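Week 7 handout: Friction and contact between dry surfaces

Read this before the lab. The notes cover sections 7.1 to 7.4; rolling resistance is left for next week.

7.1 The basic relation

For two dry solids in contact, the friction force at the point of slip is written F = mu x N, where N is the force pressing the surfaces together and mu is the static coefficient. Once sliding begins, the kinetic coefficient applies. It is usually the lower of the two.

The relation does not contain the area of contact. This holds well for metal on metal and poorly for rubber, because rubber deforms under load and its true contact area does not grow in proportion to N. A coefficient quoted for rubber should always come with the load at which it was measured.
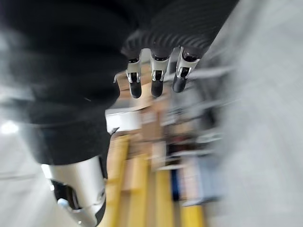 Fig. 7.1. Silver metal joint brackets and rounded black fingertips.

7.2 Measuring mu on an incline

Place the block on the Clomix tilt board and raise the board slowly until the block slips. At that angle, mu equals the tangent of the angle. A block that slips at 30 degrees has a static coefficient of 0.58.

Take 16 readings per surface pair. Wipe both faces between readings and return the board to level each time. Discard a reading only if the board was bumped – a value that looks too high is not a reason to drop it. Report the mean and the 95 percent confidence interval.

7.3 Fabrics

Knits and woven cloth do not follow the simple relation closely. At low loads the fibers stand up and bend; at higher loads they flatten, and mu falls. Direction also matters. A ribbed knit pulled along the ribs and the same knit pulled across them should be treated as two separate surfaces in your table.

The Grekstead data set on the course page has 2996 slip readings for cotton and wool. Use it for Problem 3. The column marked "dir" gives the pull direction in degrees from the warp.
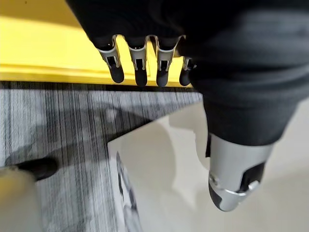 Fig. 7.2. Black fabric with soft folds, and metal joints with rounded black tips, over a yellow surface.

7.4 Stick-slip

If the static coefficient is well above the kinetic one and the drive is elastic, motion may occur in jerks. A stiffer drive or a higher sliding speed tends to reduce the effect.

Problems 1 to 4 are due Monday, March 3, 2025. Show units in every line.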